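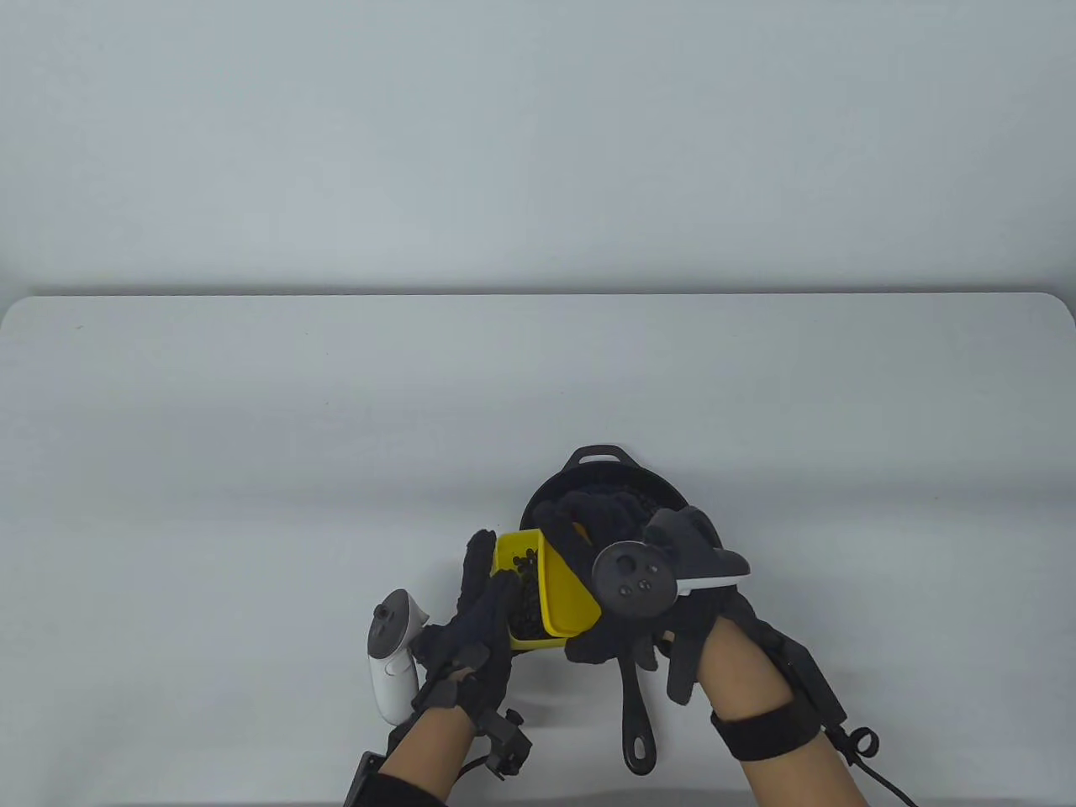

Roasting green coffee in cast iron -- uneven colour, where is the heat going?

ilobo_roasts
100 g of green Mabaso, 25 cm cast iron pan, medium gas, stirred the whole time with a wooden spoon. First crack at 9:40, pulled at 11:15. Half the batch is a good medium brown, a quarter is scorched on the flat side, the rest is pale. Same result three times running. Is this a preheat problem or a batch size problem?
12 replies | 3 shares

tamper84
Batch size. A flat pan only heats what touches it, so anything past a single layer roasts by turns. Drop to 60 g and change nothing else.

kettle_and_co
Disagree. 100 g is fine in that diameter. Scorching on the flat face means the pan was too hot at charge. Cast iron holds a lot of heat and gives it up quickly to whatever is sitting on it. What was the surface temperature when the beans went in?

ilobo_roasts
No idea. I preheat for five minutes and go.

kettle_and_co
Then get an infrared thermometer. I use the cheap Skandik one. It reads true on seasoned black iron and badly on shiny steel. Charge at 200 C and turn the flame down for the first two minutes.

tamper84
A surface reading tells you very little once the beans are moving. I have logged 84 pan roasts. The only change that fixed the colour spread was less coffee. Temperature moved the crack time and that was it.

greybox
You are both partly right. Scorched faces are from charge temperature, pale beans are from depth. She has both faults, so she needs both fixes. Also swap the spoon for a whisk. A spoon pushes the pile around and the middle never turns over.

ilobo_roasts
Tried it Thursday with 60 g, 200 C and a whisk. First crack at 8:05, pulled at 9:30. Far fewer scorched faces. Still a few pale ones, but I suspect those are quakers. Green weight 60 g, roasted weight 51 g.

greybox
That is a 15% loss, which sits in the normal medium range. Pick out the pale ones and taste them separately. If they taste like peanuts or paper, they are quakers and no pan will fix them.

tamper84
Note that she changed three things at once, so we still don't know which one did it.

kettle_and_co
Fair. Run 100 g at 200 C with the whisk and the argument is settled.

ilobo_roasts
Will do on the weekend. I have 500 g of the same lot left, so there is room for a few more tests.
-- Inês Lobo

Related threads
Gelska hand grinder: burr alignment
Letoneo drum roaster, chaff collector keeps clogging
Storing green coffee through a humid August
Cooling trays: colander or fan box?

Last updated Thursday, 9:15 pm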